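01/11/2023

**Woris tea room gets its tables back, trays and all**

Quick one before the bigger stuff goes up tomorrow.

The tea room at Woris, on the ground floor of the old Plusbridge building, is serving again. Doors opened at 10 this morning. Shut for 24 days in all, first for the leak over the sink, then for the floor, then for a wrangle over the crockery which we'll come to.

New this time: proper table settings. Before the leak it was bare tops and a pile of paper napkins by the till. Now each table gets a cloth or a mat, a plate and a small tray for the cups and the milk. You clear your own place at the end, plate on the tray, tray to the hatch. Mats stay put. Please don't stack the mats, they curl.

The crockery wrangle, briefly. The old white plates were chipped and most of them went in the skip, fair enough. Plan was to replace them like for like. Then Muli, the kitchen shop on the corner, offered a job lot of black ones with a ribbed finish at a good price and it was a case of take them by the end of the week or lose them. Taken. Some grumbling about black plates showing crumbs. They do show crumbs. They also don't show tea stains, so swings and roundabouts.

Trays are green, pale green, rounded corners so they don't catch on the hatch like the last lot did. Bought new. The mats and cloths were not, they came out of the cupboard at Onureo when the lunch club there moved to the bigger hall. Stripes mostly. A few have faded more than others and no two tables match, which one regular said she rather liked and another said looked like a jumble sale.

Cost of the whole refit £800, not counting the floor. The floor is on the building's bill and is still being argued over. Most of the money went on the sink cupboard and a second hand fridge, the table things were the cheap end of it.

Seating is down slightly. There are 20 places where there used to be a few more, the gap by the window has to stay clear for prams and wheelchairs. If it's full, wait at the counter, don't drag chairs in from the corridor. The corridor chairs belong to the dance class and they do notice.

Menu much as before:

- tea, coffee, squash
- toast, any way you like it, until 11.30
- soup from noon, one kind, changes daily
- scones when there are scones
- cake, ask

Soup today was leek and potato and it had gone by one o'clock. More being made tomorow, bigger pan. The cheese scones didn't happen, oven needs someone to look at it, fruit ones were brought in from outside and were all right. A bit dry.

Prices up by 5p on hot drinks, everything else held till the new year. Card machine is working but slow. Cash helps.

Opening hours for the rest of November are 10 till 3 on weekdays, closed at weekends. There was talk of a late opening for the knitting group, not settled, will post when it is. Anyone who left an umbrella or a casserole dish before the closure, there's a box under the counter. Unclaimed dishes go in the kitchen at the end of the month and get used.

One thing still not sorted is the washing up. Trays can go through the machine. The plates probably can but Muli didn't have the paperwork to hand, so for now they're being done by hand and there's a backlog by mid afternoon. If you're given a saucer for your toast that's why. The mats want a wipe, not a soak, and the cloths go home in a bag with whoever's turn it is. Rota on the fridge door. Gaps in it, quite a lot of gaps in it.

Also the side entrance is locked until the floor edging is finnished. Use the front. The ramp is at the front anyway.

The black plate, the green tray and one of the striped mats: 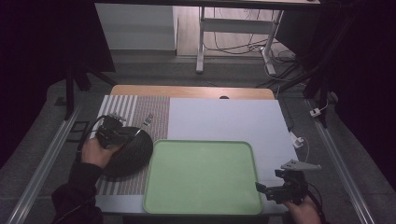 Glad about the trays, the old ones were a menace and I had a pot of tea go down my skirt at that hatch. Not sure on the black for plates but I'll get used to it I expect. Could we have a side plate as well for scones? Toast and a scone on the one plate gets butter everywhere. And put me down for two goes on the cloth rota, any week except the last one. I've got a spare casserole dish too if the kitchen's short, though mine isn't the one in the box.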